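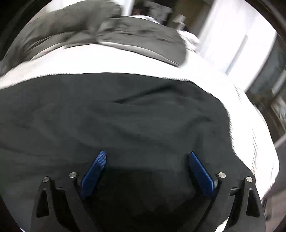

Chapter 7
Squad Rules and Player Registration

A basketball league has to decide who may play for whom, and from what date. This chapter looks at how a league writes those rules and how a club works within them. Drafts are left for later, as most leagues outside North America do not use one.

We follow one club, Mollelside, through a single season. Mollelside plays in a regional league with a squad limit of 20 registered players. A player counts towards the limit from the day the form is accepted, even if he or she never gets on court. When the club signed the guard Man-lok Tsai in April, it had a full list and had to release a forward first.

Three terms are used throughout. A registration ties a player to one club. A transfer moves that registration to another club. A loan moves it for a fixed period – the first club keeps the contract and usually pays part of the wage.

Section 7.1 deals with the form itself. Section 7.2 covers transfers between clubs, using the Pandel and Hadetti cases. In both, the player had already appeared for one club on the Sunday before the move, and the league had to rule on whether the points should stand. Readers who have not met the appeals process should go back to Chapter 5 before starting 7.2.

© Tomaszewski. All rights reserved. Contact | Back to top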